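Refill or Replace? Whiteboard Marker Use in First-Year Tutorial Rooms 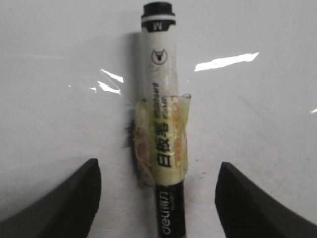

Report by Pallavi Nautiyal and Struan Innes
Supervisor: Ermelinda Lobo
Submitted 31 Jan 2024

Background

Our course asks each pair to pick an everyday item the department buys and look at how it is used and thrown out. We chose whiteboard markers. Every tutorial room has a tray of them and most students have had the experience of picking up three in a row before finding one that writes. We wanted to know how many markers are thrown out in a term, why, and whether refillable ones would be worth the trouble.

The department buys its markers through a supplier called Cetard, in mixed boxes. Black is used far more than any other colour. The supplier also sells a refillable marker under the name Shakya, with ink in small bottles, and that was the one we tested.

Method

We put a collection tub in each of the rooms on the second floor and asked tutors to drop dead markers in it instead of the bin. The tubs stayed out for the whole of the autumn term. At the end we had 136 markers. We tested each one by drawing a straight line across a board and sorting it into one of these groups:

Writes normally
Writes faintly
Does not write
Tip damaged

Markers that wrote faintly were stored flat with the cap on for 24 hours and then tested again. We chose flat storage because several tutors told us they stand their markers in a mug, and we wanted every marker treated the same way.

We also gave refillable markers to three tutors and asked them to keep a note of each refill. Ashok Sachdeva, who teaches the statistics tutorials, used his the most and filled in the longest log.

Results

The largest group was the faint ones. A good share of these improved after a day lying flat, enough to be read from the back row. Most of the markers with damaged tips had tips pushed into the barrel. We think this comes from pressing too hard when the ink is getting low, but we did not watch anyone do it.

Around 30 of the markers wrote normally the first time we tried them. We had not planned for this. When we asked, tutors said they often put a marker aside because the colour was hard to read, or because it had been left uncapped and they assumed it was finished. Green and orange came up more than once.

The refillable markers got mixed comments. All the tutors liked the line. Two of them said refilling was messy and one got ink on a shirt cuff. Ashok's log shows that he refilled at the start of the week whether the marker needed it or not, so his ink use is probably higher than it had to be.

Problems with the study

Not every tutor used the tubs. Murali Varghese pointed out that evening classes are taught by casual staff who never got our email, so markers from those classes mostly went in the bin. Our total is therefore low, and we can't say by how much. We also had no way of telling how old a marker was when it was thrown out.

Recommendations

Order single-colour boxes of black and blue in place of mixed boxes.

Put a sign by each tray asking people to test a marker before throwing it out.

Keep a tray for faint markers, stored flat, and check it once a week.

Hold off on refillables for shared rooms. They may suit staff who keep their own marker, and we would like to see a longer trial with better refill bottles, starting in February if the department agrees.

Our tally sheets and the refill logs are in the appendix.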